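Lecture 7: What a demonstration does and does not tell the policy

Reading for Thursday: Landeg's notes on action chunking, sections 2 and 4. Skip section 3, the results table has an error in it and she knows.

Last time we stopped at the claim that imitation learning "gets rid of" the planner. I said I didn't believe it and ran out of time. Let me try again.

A planner has a goal, a model of the world and a cost. A cloned policy has pairs: observation in, action out. The goal is still there, but it lives in the head of whoever held the grippers when the data was recorded. If that person picks up a jar with the left hand because they are tired of using the right, the policy learns that too, and no loss curve will show it to you.

So when a paper reports 300 demonstrations, ask what varied between them. Start poses? Lighting? The operator? Chamoun's group at Tadosum collected 300 for a two-handed lifting task, all by one person, and the success rate fell apart when Ona Stankevičius recorded 30 more with her own habits. Same objects, same table height. The paper calls this "operator shift." I would call it not having measured the right thing the first time.

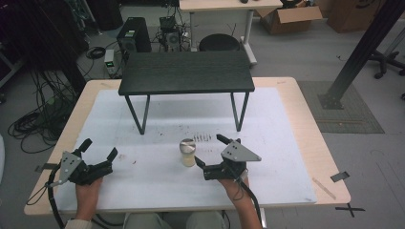

Now the time stamps. Each gripper reports its opening width on its own clock, and the camera runs on another. The usual fix is to resample everything to the camera rate and take the nearest gripper reading. For slow motions that is fine. At the moment the fingers close it isn't, and closing is the part we care about. In the Himosska logs the gripper stream lagged by 19 milliseconds on one side only. The policy trained on them closed one hand late, every time, and two people spent a week tuning the network.

Check before you train:
Plot both widths against the video for a few episodes, by eye.
Look for gaps in the pose track when a hand leaves the camera's view.
Throw out episode 3714 in the course data. The pose estimate jumps halfway through.

A word on the calibration step, which Carrier's handout treats as solved. It gives you the offset between camera and gripper on the day you ran it. Mounts creep. I have yet to see a lab rerun it on a schedule – ours included.

Homework: take the course data, delay one gripper stream by a fixed amount, retrain the small model and report what breaks first. Validation loss alone will not be accepted as an answer.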